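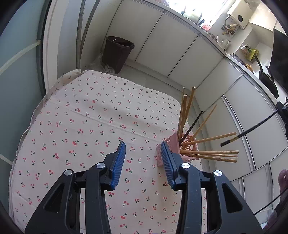
Visit report: Carkari demonstration kitchen, Dedberg
2021-04-27

Drarna opened its Dedberg site to visitors for the afternoon. The part of interest to us was Carkari, the project in which people teach by hand, using held grippers with parallel fingers and ridged blue pads. No arm is needed at this stage. The operator does the task and the camera on the tool records it.

The task on show was sorting chopsticks in and out of a pink openwork holder on a small table. Thin rods are awkward: they roll in the pads, and a small error in grip angle becomes a large one at the tip. Operators are told to close slowly and to hold the rod upright before moving it over the holder.

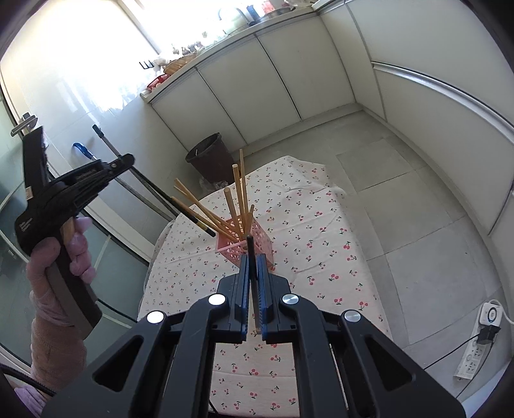

A session lasts 30 minutes, with 47 usable runs on a good day. Runs with a dropped stick are kept but marked. Two-handed work, with one gripper in each hand, was added in December and takes new operators around 4 sessions to learn.

Aidoo supplies the software that lines up the two recordings. We asked about timing drift and were promised figures by email. Still to ask: how often the pads are replaced.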